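4. Small props and the rewatching viewer

4.1 What we asked

Section 3 dealt with costume and hair. This one is props, and only the small ones, the stuff that sits on a table while two people argue over it. Cars, guns, wedding cakes all left out. Those get a whole department looking at them and the mistakes are few.

The question is simple enough. When a viewer sees a film a second time and starts noticing that a cup has moved, does it spoil anything? Trade manuals say yes, always. The script supervisors we spoke to mostly said no, or said it depends who is talking when the cup moves. We wanted to hear it from people who rewatch for pleasure and write about it afterward, because they are the ones who post the lists of goofs.

Two films. Nirkent is a family drama, nearly all of it in one apartment, shot quickly and out of order. Ryu is slower, a widower and his lodger, long takes, more money. Both directed by Berhanu Alemayehu and both edited by Bogumił Wysocka, which takes some of the noise out of the comparison. Different script supervisors though. Themba Ntuli on the first, Ryan Sugden on the second. We had hoped to add Nanar, the early short, but the only print we could get is missing the kitchen reel and the kitchen is where everything happens.

4.2 Screenings

Held at the Bradness film club, in the upstairs room. Same seats, same projector, lights low enough to read a notebook. Viewers saw each film 2 times with a gap between. First time no instructions at all. Second time they were told to write down anything that pulled them out of the story, whatever it was, sound included. They were not told the study was about props. A few guessed, and said so on the form, and we kept them in but read their notes separately.

Notes were handwritten. Typing them up took longer than the screenings did. Where a word could not be read it was left blank and not guessed at.

One change from the pilot. In the pilot we stopped the film between reels to collect notes and the viewers hated it, wrote more about the stopping than about the film. So this time no breaks. The cost is that late scenes get fewer notes, people get tired or they get involved. Hard to tell which from a blank page.

4.3 Sorting the notes

Abenezer Lemma did the first sort, the second author did it again without seeing the first. Differences were settled by going back to the scene. We used 4 groups:

Position. The object is somewhere else after the cut.

State. Same place, changed condition. A candle gets taller, a glass refills, a letter that was folded is flat.

Swap. One object replaced by a near twin. Rare and usually only caught by someone who owns the thing.

Presence. There and then gone, or the reverse.

Position and presence blur into each other if the shot is tight, since an object shoved out of view looks the same as an object taken away. We let the wider shot decide when there was one. When there wasn't, it went in presence.

Scale matters too, and orientation more than we expected. A thing with a clear right way up gets caught when it flips. A plain round thing can spin all day. Paper is the worst. Cards and envelopes never sit the same way twice, corners lift, and the lights don't help. Figure 3 gives the kind of object meant by "small" throughout this section, plain shapes at one end and printed or patterned ones at the other.

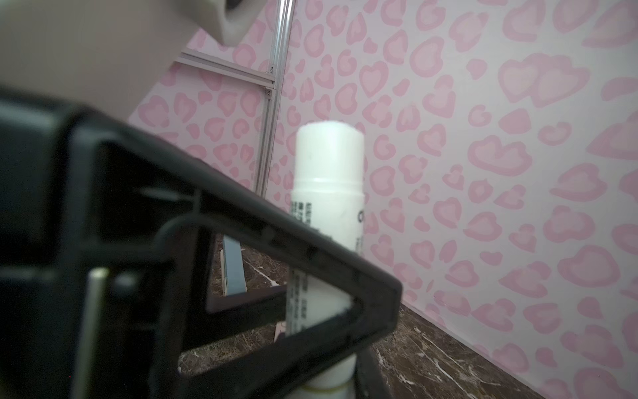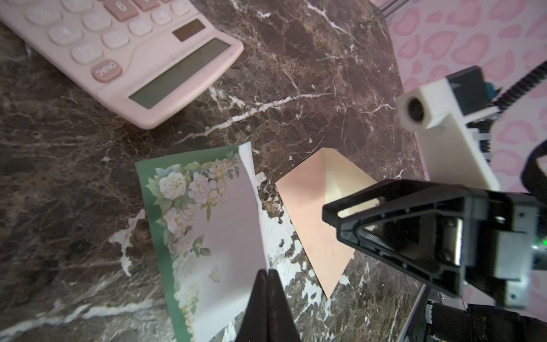 Figure 3. Small objects. First picture: white container with a rounded cap. Second picture: pale pink calculator and a card with a rose border, on a dark brown marble tabletop.

4.4 Results

State errors were the ones people minded. Not even close. A refilled glass in the middle of the lodger's confession in Ryu drew angry notes from viewers who otherwise loved the film, and several of them wrote about the glass at more length than the confession. One wrote "I stopped beleiving she was upset." That is a heavy charge to hang on some water.

Position errors were noticed plenty and forgiven nearly as often. Typical wording was "the salt moved, ha." Viewers seem to fold these in as a sort of background fidget, as if somebody in the room had nudged the thing while we were looking at the other face. Which, in an apartment film, somebody might have.

Swaps got very little comment. Where they did get comment it was warm. The viewer who spotted the second teapot in Nirkent was plainly delighted and gave the film a better write-up for it.

Presence errors split the room. If the object had been handled by a character, its vanishing was a real problem. If it had just been sitting there, hardly a note. The phone book in the hallway scene goes missing for the whole middle of the argument and comes back at the end, and it was picked up only by viewers who had already guessed what we were after.

The two films did not come out the way the budgets would suggest. Nirkent has far more errors, anyone can see that with a pause button. But Ryu got the harsher notes. Long takes teach you to look at the table. Fast cutting teaches you to look at mouths. So the careful film is held to a stricter standard by its own style, and 3 of its errors did more damage than all the sliding crockery in the other one.

4.5 What the crew said

Ntuli was relaxed about the whole thing. He keeps polaroids of every table and admits he stopped checking them for the last week of the shoot, because the actors were finally good and he was not going to interrupt a take over a spoon. Alemayehu backed him on that then and still does.

Sugden was less relaxed. He knew about the glass. He had flagged it on the day, there was a clean take with the level right, and it was not used. Wysocka remembers both takes and says the clean one was dead. She would make the same choice again, glass and all. We showed her the notes and she read them twice and did not change her mind.

Worth keeping in view, then, that an error on screen is often a decision and was known about at the time. The goof lists treat them all as sleep. Some are, some are the price of the better reading of a line.

4.6 Limits

Small club, regular members, people who like this director or at least turn up for him. They rewatch by habit. A multiplex crowd would likely give us less on props and more on plot holes. Notes were private but the room wasn't, and a laugh at a moved salt cellar will send other heads down to other notebooks. We could see it happening in places.

Also the second viewing was always the noting one, so familiarity and instructions are tangled up together. A group that took notes cold, on first viewing, would sort that out. We ran out of evenings.

Sound errors came up a good deal, a clock that stops ticking between shots, rain that quits on a cut. Those notes are held over to Section 5 along with the music cues.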